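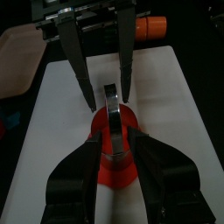
SPEAKER NOTES: THE MEETING THAT COULD HAVE BEEN A MEETING
Herncombe town hall, upstairs room. Slot is right after lunch, so start loud.

Opening

Wait for the coffee cups to stop. Do not say "can everyone hear me at the back." The people at the back chose the back.

Start with the shared calendar story. Two years into my job at Dallora I opened my calendar at 8 in the morning and found I was double-booked from nine until four. One of the meetings was called "Meeting Load Check-in." It recurred. I went to it. We ran over.

Pause here. If they laugh, good. If they don't, they are managers, and you should speed up.

Say what the talk is: I am going to argue for meetings. Most talks on this subject tell you to cancel everything and send an email. I have read those emails. I have written some of them. A badly run hour at least ends after an hour, while a badly written email can live for months and pick up new people as it goes.

What went wrong at Dallora

Keep this short. They don't need the org chart, and I don't have the stamina.

We made scheduling software for dental offices. This means we were professionals at putting people in rooms at the right time, and we could not do it for ourselves. Every project had a kickoff, a pre-kickoff, and a "quick sync" to find out what had been decided at the pre-kickoff.

Then came the Brunner account. Brunner wanted one change to the appointment reminder: they wanted it to say "visit" where it said "appointment." The thread about this reached 758 messages. I know the number because somebody in finance exported it and had it bound. It has a spine. I brought it with me. (Hold up the binder. Let them look at it. Put it down hard enough to make a noise.)

Read out one page, not more. Page with the argument over whether "visit" sounded too friendly for a root canal. Do the voices if the room is warm. Skip the voices if it's mostly people from legal.

Point to make: everyone in that thread was reasonable. I've read it twice. There isn't a villain in it, which was a disappointment, as I had hoped to find one and I had a few names in mind. What there isn't, anywhere, is a person saying "so we're agreed." Thirty seconds of talking would have done it. We finally settled it in the parking lot during a fire drill.

The four kinds

Write these on the flip chart. Check the marker first. At Escombe the marker was dead and I had to mime.

1. Deciding. Somebody leaves with a yes or a no. Needs the person who can say yes or no. You'd be surprised how often that person is listed as optional.

2. Working. You do the thing in the room, together. Bring the thing. I once spent a full working session discussing where the thing was saved.

3. Telling. One person has news. Fine, but be quick, and if the news is bad don't open with an icebreaker. I have been asked for my favorite soup and then told the office was closing. (Minestrone.)

4. Complaining. Usually disguised as one of the other three. I'm for it. Put it on the calendar under its own name, give it half an hour, and let people be cross in company. Ours was the best attended meeting we had.

Ask the room: which kind was your last one? Take a couple of answers. Someone will say "all four," and they'll look pleased with themselves. Nod and move on.

Things that helped a little

Go gently in this part. It's the bit people write down, and I don't want to oversell it.

Put a question in the title. "Website" is a topic and you can talk about it until you retire. "Do we keep the old home page?" has an end.

Say the decision out loud, in plain words, before people start closing laptops. It feels silly. You sound like a flight attendant. Do it anyway.

Leave when you're done. We finished one in 4 minutes and then sat there, all of us, waiting for permission. Eventually someone asked about parking and we got another twenty minutes out of that.

Don't mention standing meetings unless asked. If asked: we tried them. People leaned.

Likely questions

"What about remote people?" Same rules. Call on them by name early, or they'll fold their laundry. I fold mine.

"My boss books everything and I can't say no." Ask which kind it is. Ask nicely, in writing, before the day. Half the time the boss hasn't decided either, and the invite gets quieter or goes away. If this gets you fired I was never in Herncombe.

"Did Brunner get their change?" Yes. It says "visit" now. They have since asked if we could look at the word "reminder."

Closing

Stop on time, even if there's more. Especially if there's more. It would be a bad look to run over.

Thank the organizers, mention the handout by the door, pick up the binder. Do not leave the binder. I left it at Escombe and they mailed it back to me with comments.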